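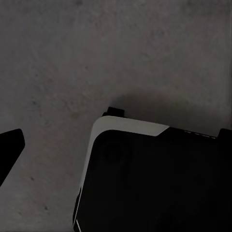 By Renata Głowacki, Schools and Clubs

The robotics club at Saseck Technical High School has moved most of its practice into a simulator this term, and members say they are getting more done than they did in the whole of last year.

The club meets on Saturday mornings in a computer lab on the second floor. It has 19 members, most of them juniors. They are getting ready for the Runano Student Challenge in July, where teams program a gripper to find, pick up and set down household objects on a plain tabletop.

In the simulator, students work with a gray, stone-like surface, a gripper with black fingers and a set of objects that can be swapped in and out. One of the harder ones is a large black box with a light gray band around its corner. The dark face gives the software very little to go on, so the students have been teaching it to look for the pale trim.

"We kept tuning it on bright objects and it did fine," said Leokadia Walczak, a junior who writes most of the vision code. "Then we put the black one in and it missed the corner over and over. We spent three weeks on that corner."

The team has logged 1493 simulated runs since the start of term. Each one is saved with the student's name and a short note on what was changed. Waldemar Sobczak, who keeps the log, said the goal is 3000 before the contest.

The club still has a real arm, a secondhand unit bought with a grant from Adamczyk, a local machine shop. It is used for the last half hour of each meeting. Programs have to reach a 70 percent success rate in simulation before they go on it - a rule the students voted in themselves after a cracked finger in the fall.

Ludger Nolte, who teaches physics and runs the club, said the simulated shadows and dim lighting have been useful. "The contest hall is not well lit," he said. "I would like them to have a bad time with that now."

Six students will travel to the challenge. Irena Pawlak, a senior, will be team captain. The club is still raising money for the bus and will hold a bake sale in the main hallway before the end of the month.

New members can sign up at the lab any Saturday from 9 a.m. No programming experience is needed.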